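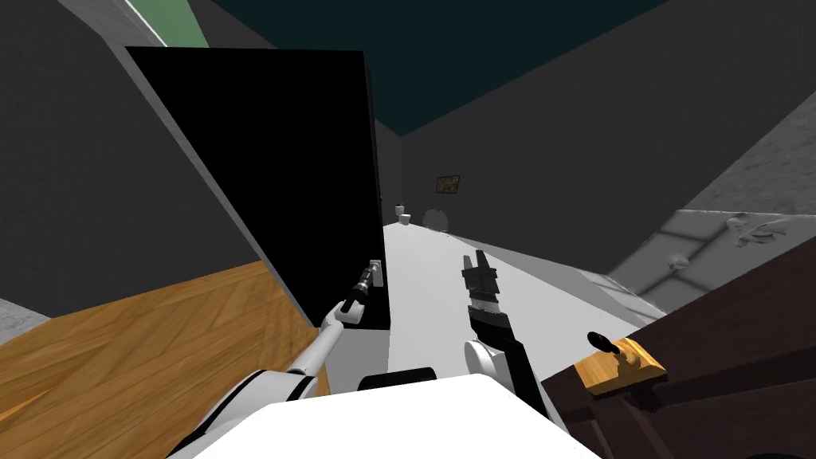
Orange-brown woodgrain against a deep teal ceiling, in a computer render.

Households wanted: Living With Colour, Trivside

Do you have a room you love the colour of? Or one you've been meaning to repaint ever since you moved in, and still haven't? We'd love to hear from you either way!

Drorimitz is a small studio that studies how people choose colours for their homes and how they feel about those colours once they've had to live with them. For our next project we're looking for 50 households in and around Trivside to keep a colour diary for five weeks over summer. Renters and owners are both very welcome, and so are share houses, granny flats, caravans with a permanent address and people who have just moved back in with Mum and Dad.

Most of what gets written about paint is about the day it goes on. We're curious about month eight, when the green that looked so fresh on the chip has gone a bit swampy in the late afternoon, or the orange pine floor you swore you'd sand back has become your favourite thing in the house. Ceilings are a special interest of ours (hardly anyone paints them anything but white, and the people who do have wonderful stories), along with stained timber, old tiles and any colour left behind by a previous owner.

What you'd be doing

You'll get a diary and a set of Mạc cards in the post. The Mạc cards are our own colour-matching set, and they're a pleasure to use - you hold them up against a wall, a benchtop or a door and write down the closest one. Pick one room and make three entries a week, at whatever times suit you, as long as at least one is in the morning and one is after dark with the lights on. Each entry takes the time it takes to drink a cuppa. There's a page at the back for kids, who tend to be far more definite than adults about all this.

At the end of the five weeks we'll ring you for a chat about your diary. If you'd rather do that in person, come and see us at the studio and we'll put the kettle on.

You don't need to know anything about design, and you don't need to tidy up. If you're colour blind, please do apply. Our earlier diaries from colour blind participants were some of the most detailed we received, and we'd like plenty more. Large-print diaries are available, and you can record your entries as voice memos if writing is a hassle.

Who can take part

One person aged 18 or over needs to sign up on behalf of the household, and everyone else can chip in as they please. You'll need to be sleeping at the same address for most of the five weeks. A weekend down the coast is fine, just skip those days and carry on when you're home. Please don't apply if you work for a paint manufacturer or retailer.

What you'll get

Each household that finishes its diary receives a $301 payment (yes, there's a story behind the odd dollar, ask us on the phone) and keeps the Mạc cards. We'll also post you a copy of Anent, our printed journal, when the diary issue comes out in June. Names and addresses are left out of anything we publish, and you can withdraw at any stage and have your diary sent back.

How to apply

Applications close on 17 December 2022. Write to Drorimitz, care of the Trivside post office, or drop a note in at the studio. Tell us who's in your household, which room you'd choose and what colour it is at the moment, in your own words. "Sort of a sad apricot" is perfect. Include a daytime phone number and let us know if you need the large-print diary.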